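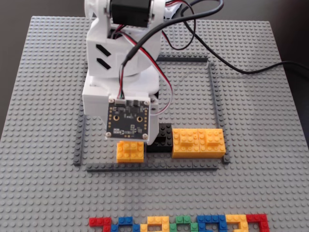 A lighthouse without its lens is just a tall place to get out of breath, according to one reader's reply to my last piece, and the lens belongs downstairs in a museum where people with bad knees can see it too. I've been chewing on that for weeks. I agree with the first half so much that I can't go along with the second.

The lens in question is the big one at Grimshaw Light, out past Kedberg at the end of the harbor road. It weighs 3834 pounds with its pedestal, and it has sat at the top of the tower since before there was a road to drive out on. Now there's a plan to take it apart, pack it in crates, and put it back together in a glass case in the old Gornier warehouse downtown. A small modern beacon would go up on the gallery rail and do the actual work. I think it's a mistake, and I'd like to say why before the crates get ordered.

Start with the climb, which I love! There are 200 steps, and the first thing you notice is how plain they are. Iron treads, a brick wall on one side, a handrail worn smooth by keepers going up with oil and coming down with empty cans. Every so often there's a window hardly wider than a shoebox, and each one gives you a bit more water and a bit less town. By the third landing you've stopped talking. Then you come up through the hatch and you're standing beside this enormous beehive of glass, taller than you are, throwing little rainbows on your sleeves if the sun is anywhere near out. I have gone up with grown adults who laughed out loud.

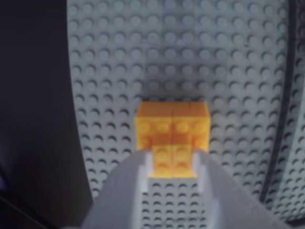

Put that same lens in a warehouse and it will still be beautiful. I'm not going to pretend otherwise. You could get a better look at the brass, and someone could finally read the maker's plate without lying on the floor. But a lens is a made-to-measure thing. Every prism in it was cut to bend light toward one line, out at the horizon, from one height above the sea. Downtown it would be aimed at a wall and a gift shop. You'd be looking at a very fine piece of glasswork, and you'd have to take the rest on trust from a sign.

People who favor the move usually bring up Bremik, and it's a fair thing to bring up. Bremik Point had its lens taken out years ago, and the display there is bright, warm, and open all winter. I've been twice and enjoyed it both times. What I also did, both times, was drive out to the tower afterward. It's locked. The paint is coming off in sheets on the weather side, and the keeper's house has plywood over the kitchen window. Once the lens was gone there was no big reason to climb, and once the climbing stopped the money for paint went somewhere else. That's the part of the Bremik story I'd like Kedberg to spend more time on.

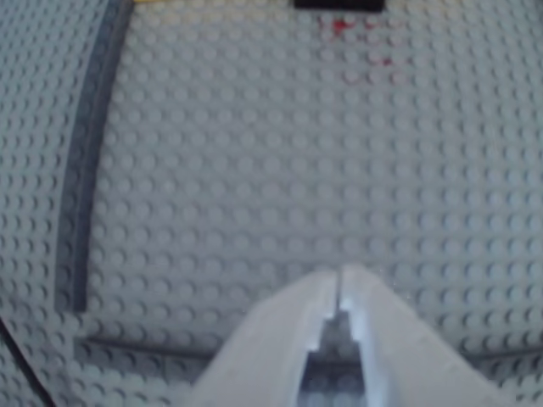 Now, the bad knees. I don't want to wave that away, as my own left one has opinions about spiral stairs. A lot of people will never get to the top of Grimshaw, and they ought to get something better than a postcard rack. So why not use the ground floor of the oil house? It's level with the parking lot, it has power, and right now it holds folding chairs and a broken mower. Put in a live view from the lantern room. Put in one of the spare prisms from the storeroom, out on a table where kids can hold a flashlight behind it and see the beam jump across the room. I'd wait in line for that, knees or no knees.

Then there's the wear and tear. The old putty that holds the prisms is drying out, and heat in the lantern room makes it worse. All true. But shades on the summer side would help a great deal, and so would keeping the groups small. The gallery rules already allow up to 20 people at a time, and I'd happily see that cut down. On a busy Sunday the tower takes in 200 visitors, which sounds like plenty until you've watched the ticket window close at four with a crowd still on the path. Those are folks who want in. Open earlier, send them up in handfuls, charge a dollar more, and spend it on putty!

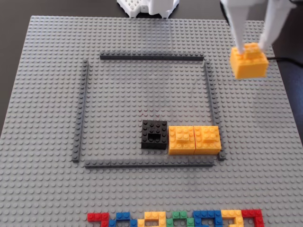
Page last changed: March

I keep coming back to the evenings. If you stand on the Kedberg breakwater after supper you can watch the beam swing over the roofs and out across the channel – slow, wide, a soft yellow-white that no modern beacon I've seen comes close to. The new lamps flash. They do the job well and a boat can steer by them from miles off, and I have nothing against them. The old light sweeps, though, and you can see the spokes of it turning whenever there's mist. Whole families walk out there to look, and it costs them nothing.

The harbor office is taking written comments until the end of the month, and the form fits on one side of a sheet. If you've ever been up those stairs, please fill one out and say what it was like at the top. And if you haven't been, go while the lens is still there. Wear decent shoes, and stop at the third window.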